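About Zinda

Zinda is an independent test bench in Otmont. We compare grippers, arms, cameras and controllers for firms that have to choose between them, and we publish the method with every result. We do not sell hardware or take commission on it.

The standard bench is a white table set with toy kitchen items, viewed from overhead. 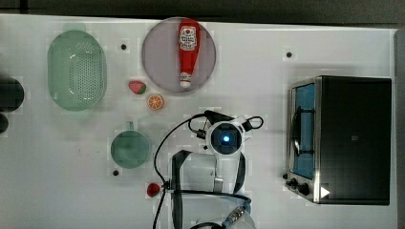 What we measure

Each gripper gets 483 pick attempts on small, light objects. We log grip success, position error at release and cable drag on the wrist. Two-finger grippers are tested with the fingers supplied, and again with our own pads if the client asks. A banana is a useful target, as its curve 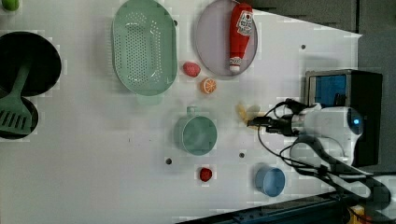
makes the approach angle matter more than the closing force. Strawberries and citrus slices are used for small-part work. Controllers are compared on the same arm, with 3 speed settings and an unchanged layout.

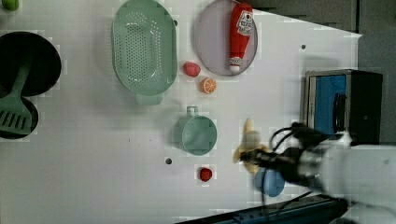
Gripper fingers closing on the banana.

How we work

The Drorkusby protocol, written with the fixture makers Timmermans, sets out object positions, lighting and camera height. Roughly 4,000 logged attempts are held in our archive, and clients may request the raw files for their own units. Cable routing is recorded before every run.

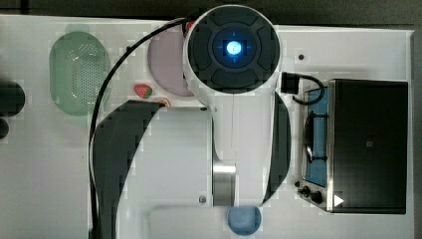

Arm over the bench, overhead view.

Enquiries: Zinda, Unit 707, Otmont. Bench bookings open each December for the following year.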